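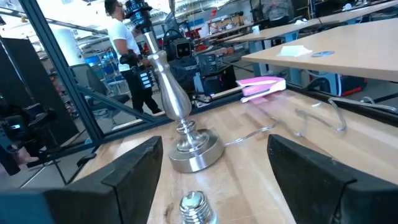 9월, 일요일 밤

글쓴이: 아우렐리앵 폰스(Aurélien Pons)

해가 짧아지니까 집에 오면 천장등부터 켜게 되더라고요. 근데 저는 그 하얗고 평평한 빛이 영 별로예요. 밥 먹을 때도 사무실 같고, 책 읽을 때도 사무실 같고... 그래서 이번 주말에 드디어 마음먹고 거실 조명을 싹 바꿔 봤습니다!

일단 천장등은 안 켜기로 했어요. 대신 스탠드 3개를 여기저기 흩어 놨는데, 소파 옆에 하나, 책장 위에 하나, 그리고 창가 쪽 바닥에 하나. 처음엔 너무 어둡지 않나 싶었거든요? 30분쯤 앉아 있으니까 눈이 적응해서 그런지 오히려 편하더라고요. 벽에 빛이 번지는 게 예뻐서 괜히 차 한 잔 더 끓여 마셨어요 ㅎㅎ

전구는 전부 전구색으로 통일했어요. 예전에 주광색이랑 섞어 썼다가 방 한쪽은 노랗고 한쪽은 파래서 진짜 정신없었던 기억이... 사실 때는 밝기만 보지 마시고 색온도 숫자도 꼭 보세요. 2700K나 3000K 정도면 저녁에 쓰기 딱 좋은 것 같아요. 그리고 소켓 크기! E26이랑 E14는 이름만 비슷하지 전혀 안 맞습니다. 저는 이걸 잘못 사서 동네 가게 파르카르(Parkar)에 두 번이나 다녀왔어요. 왕복 48분. 두 번째 갔을 때는 사장님이 저를 보고 웃으시더라고요.

갓은 아직 고민 중이에요. 리넨 갓이 마음에 드는데 먼지가 잘 앉는다고 하고, 유리 갓은 예쁜데 우리 집 고양이가 가만둘 리 없고요. 친구 라우타로가 종이 갓을 추천해 줬는데 그 집에는 고양이가 없다는 게 함정이죠. 혹시 고양이랑 살면서 갓 멀쩡하게 쓰시는 분 계시면 뭐 쓰시는지 댓글로 좀 알려 주세요, 진심이에요.

책 읽는 자리는 따로 신경을 썼어요. 빛이 어깨 뒤쪽에서 비스듬히 들어오게 두니까 책장에 그림자가 안 져서 좋았습니다. 덕분에 721쪽짜리 소설을 드디어 200쪽까지 읽었어요. 여름 내내 첫 장에서 졸던 책인데 말이죠. 주인공이 이제 막 배에서 내렸는데 여기서부터 재밌어진다고 해서 기대하고 있어요.

부엌은 손도 못 댔습니다. 칼질하는 데는 역시 밝아야 하니까 찬장 밑에 얇은 조명을 붙일까 하는데, 선 정리할 생각을 하면 벌써 피곤하네요. 다음 주에 비 온다니까 그때 집에서 천천히 해 보려고요.

문의는 블로그 쪽지로 부탁드려요 | © Aurélien Pons, 무단 전재 금지 | 맨 위로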